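Search this site Enter keywords Go

13 April 2022

Drallow adds cups and tubs to its reusable tableware range

Homewares supplier Drallow has added 63 pieces to its reusable kitchen range, including coloured cups and translucent white tubs with a curved, lipped rim. The range now runs to 509 items and is sold through nearly 490 independent shops.

"Customers asked for things they could leave out on the table every day," said range manager Yamila Troncoso. "Colour mattered to them, and so did a rim that is easy to hold."

Orders are open to stockists now. A second release, under the Wiltik name, is due in August.

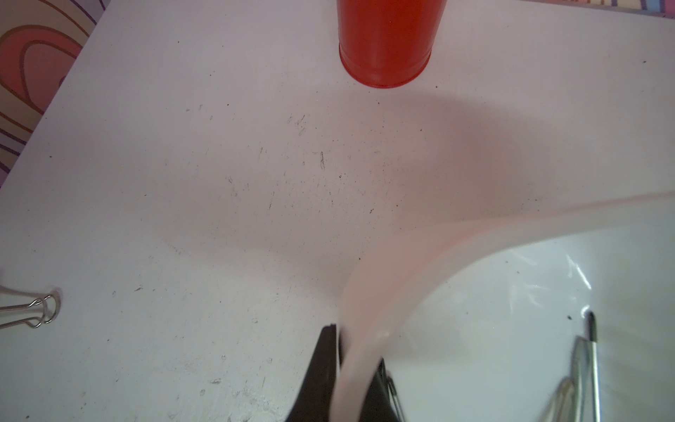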